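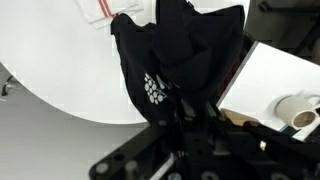
**Chamado 1422 – Regras de preensão para peças de roupa escuras**
Aberto por: Piroska Nyitrai
Responsável: Jawad Awan
Estado: em observação

**Descrição do problema**

Na célula Murkik, o braço pega a roupa preta por um único ponto e levanta. O registro marca "preensão válida", mas depois o passo de abrir o tecido é recusado pelo controle. Aconteceu em 3 tentativas da mesma tarde. Peço desculpa se algum termo não está certo, o português não é a minha primeira língua.

Nossa norma interna (a folha Kirkham, item 19) diz que a peça deve ficar suspensa sem tocar a mesa antes do passo seguinte. Não diz nada sobre o tecido torcido junto aos dedos. Eu penso que falta esta regra.

**Quarta-feira, 9h40 – Jawad**

Li os registros. A força dos dedos está dentro do limite e não houve parada de segurança. Antes de mexer em parâmetro, peço para confirmar o seguinte:

- o braço esteve em velocidade reduzida durante toda a subida?
- alguém entrou na área da mesa redonda com o braço habilitado?
- a toalha branca de listras vermelhas fica na mesa durante o ensaio da roupa preta?
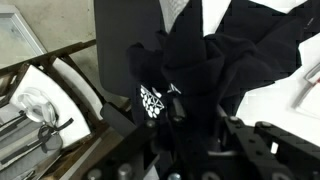
**11h15 – Piroska**

Velocidade reduzida: sim, em todas. Área da mesa: ninguém entrou, o Atif Lashari ficou junto ao botão de parada. A toalha fica, porque é a peça seguinte da sequência. A folha permite, desde que esteja dobrada.

Sobre a caneca com café na mesa ao lado: a regra de líquidos fala só "fora do alcance", sem distância. Eu proponho proibir bebida em qualquer superfície vizinha ao braço. Papéis e objetos finos também devem sair.

**14h05 – Jawad**

De acordo com as bebidas. Para a preensão, alterei o perfil 1866: depois de subir, o braço espera parado até o tecido deixar de balançar, e só então o controle avalia. Se a peça estiver torcida, o braço pousa e pega de novo – não tenta corrigir no ar.
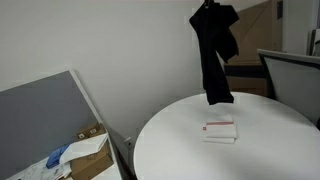

Falta definir a altura. "Sem tocar a mesa" é pouco para uma norma, pois uma bainha que passa perto do tampo pode arrastar a toalha quando o braço gira. Sugiro escrever uma folga mínima, medida da parte mais baixa do tecido até o objeto mais alto debaixo dele.

**15h30 – Piroska**

Concordo com a folga. Não coloquei valor ainda, a Esperanza Ferreira deve medir com as peças compridas. O texto novo do item 19 está com ela para revisão.

**Pendências**

- [x] Perfil 1866 carregado na célula
- [x] Aviso sobre bebidas enviado ao turno
- [ ] Valor da folga mínima (Esperanza)
- [ ] Repetir o ensaio com a roupa preta e anexar o registro (Atif)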